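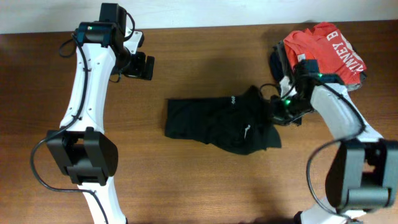 Two-arm folding table: tips so far

Quick notes from the folding build before I forget them all. Mostly for Vira, who has the bench after me, but anyone can steal them.

Cable first. Tie it along the upper link, then leave a fat loop at the elbow and another at the wrist. Bend the arm by hand all the way both directions BEFORE the last tie goes on. I did mine too tight and pulled a connector out of the wrist twice in one evening. Use small ties, snip the tails flush, the sharp ends catch on knits.

Table. Bare wood is fine. Wipe it with a dry cloth and skip the polish, shirts skate around on polish and the arm pushes when it should pinch. Crumbs matter too. No mugs inside the reach of either arm, I don't care how careful you are.

Clothes to practice on. Old T-shirts, gym stuff, anything you wouldn't cry over. Thick cotton is the easiest. Slippery shorts are the worst, leave those for week three. Dark stuff on its own in bad light gives the cameras nothing to work with so put a lamp on the side and move it till the creases show up. Then check the wrist view again, becuase a lamp that looks great from your chair can blow out half the picture down there.

Stack placement. Finished pile goes toward the back, off to one side, so the middle stays free for the next piece. If the pile gets tall the gripper knocks it going past. Move it off early.

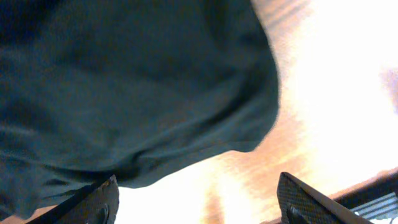

Wrist view, green cloth over the fingertips and way too much glare on the right. Turn the lamp.

Fingers. Check the screws at the base every session, they back out. A dab of the blue threadlocker, not the red!! Run a fingernail along the edges, and any burr gets 400 grit, then wipe. Sanding carbon fiber is a wet job, with a mask on, and not on the kitchen table (sorry Shufen).

Grip. Start soft. Close on a single layer, lift a little, stop, look. If it slips go up one notch at a time. Cranking it straight to max cooked a servo on the Bellach build and they're not cheap.

Power. One supply per arm, 2 total, seperate switches. Label them left and right with tape. Left means left from where YOU sit, we had words about this already. Power strip where a foot can reach it.

Save your settings. Golari folder, file name with the month in it, so July is july-left and july-right. Don't overwrite mine please.

When you pack up, park both arms low before you cut the power or they drop. Hand under the elbow if you're not sure. Lamp off, shirts back in the bag.

Still to fix: the squeak in the right elbow, and the spare ties need a jar.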